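About Erex

Erex automates routine kitchen and pantry work at staffed sites: office kitchens, staff canteens and shared break rooms. The company has three workshops and 37 employees. Our main product, Drondavix, is an arm and control package that works at an ordinary counter, among the things people already keep there.
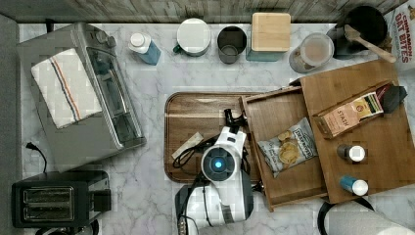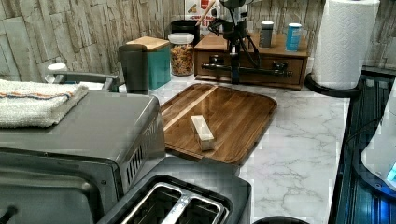 Countertop work: toaster oven, toaster, containers and a wooden drawer organizer. 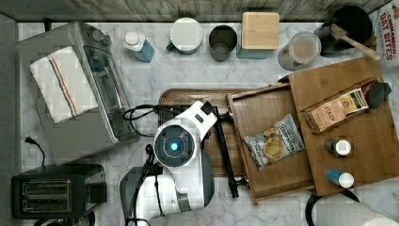
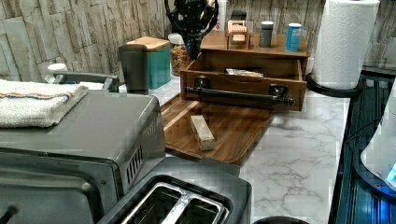

Drondavix handles restocking, drawer access and putting items back. Staff keep the work that needs judgment – menus, food safety checks, ordering and anything involving heat. Before installation we record how a shift is run and agree in writing which tasks move to the arm. At Marness, our longest-running site, 941 tasks were reviewed and the kitchen team chose to keep most of them.

Job content changes after an installation. Attendants spend less time on shelves and more on scheduling, inspection and fault reports. Each site team is trained to stop, clear and restart the arm without calling us. Training is held during paid hours.

Support is run from our Woo office, which also holds spare parts. Arms are serviced every 4000 operating hours. Site teams receive the service log each June and can request changes to the task list at any time.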